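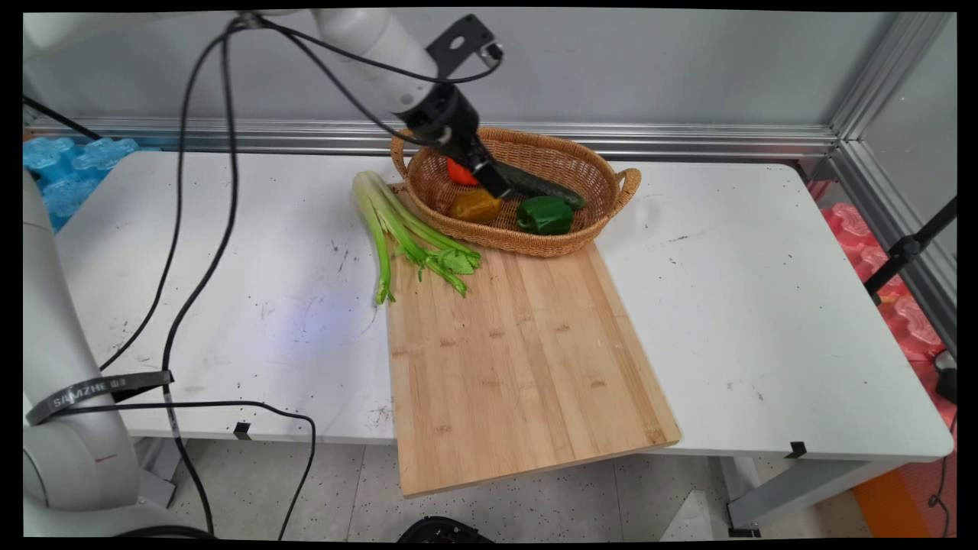

Tuesday, afternoon session. I finally got to sit down with the draft handling rules for the shared cell and try them against real work, and I have to say I'm having a great time with it! Iida and I have been arguing over rule 2 since July: "No object is released until it is fully inside or fully outside the container boundary." Sounds easy on paper. Then you get a cucumber lying diagonally, partly on the inner edge of the basket, with the fingers closed around it and a green pepper right under its tip, and you have to decide what "boundary" means. I say the rim is its own zone, and anything touching the rim counts as in transit. Iida says that makes half of all basket work "in transit" forever. We wrote both versions down.

Wording I want to take to Britt-Marie for the Trustwood rulebook:

– Rim contact is allowed while gripped. Rim contact at release gets logged, every time, even when the item stays put.
– Speed cap inside the container is 30 percent of free-air speed. Same cap on the way out until the whole item clears the handles.
– Work surface items that overhang the table edge get pushed back before a run, or written in the log as left. The cutting board goes under this one. I keep forgetting it.
– Cables get a look before every run, whole length, including whatever hangs below table height.
– One person owns the stop button and says so out loud.

The last one came from Gudrun, who had it at Myklebust, and I love it. You say "stop is mine" and everybody in the room knows. Costs a second.

Still open: produce. The old Barlow checklist was written for rigid parts and has one grip force for everything. Peppers bruise, celery bends, and a cucumber is solid in the middle and slippery at the skin. I'd like a force limit per item class and a short table taped up by the door. Gudrun wants 100 logged picks per class before we put any number in writing. Fair. So no numbers yet, only the blank table.

Also need a rule for leafy stuff that spreads outside its spot. Where do you measure the clearance from, stalks or leaf tips? I vote leaf tips.

To do: clean the tabletop (specks everywhere, and rule 34 says wipe between food sessions), rename "container boundary," send the draft to Idun.

Comments (3)

Iida L.
For the record I said "most" basket work, and I stand by it. Happy with the rim zone if in-transit has a time limit.

Gudrun Björklund
Leaf tips, yes. Please add that the stop owner can't also be the one typing.

Idun Sæther
Got the draft, thanks! We have a similar rim rule at Trirnatmont and call it "threshold." Steal it if you want.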